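Hello, and welcome to Beddoe! We're a small neighbourhood language school above the bakery on Prurklow Street, and we've been teaching evening classes in Mandarin, Vietnamese and Welsh since Elis Bellis first borrowed a blackboard and put the kettle on.

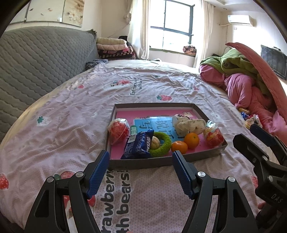
**Do I need to know any of the language before I start?**
Most of our students begin with none at all, and the first 6 weeks are planned with them in mind.

Liên Đoàn looks after the Vietnamese classes and Kenza Mansour runs the front desk, where she'll happily talk you through the timetable (and quite possibly her favourite novels, if you have a moment to spare). Our lending library has grown to 367 titles, from picture books to some rather heavy grammars, and members can take home whatever they like. 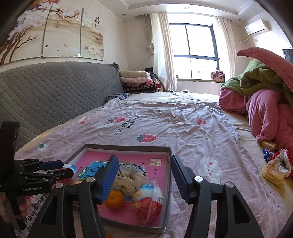

*A gripper held open above a tray on a bed*

Cadi Skyrme puts the newsletter together every term, with recipes, homework tips and letters from past students. New classes start in September, so do come up the stairs and say hello!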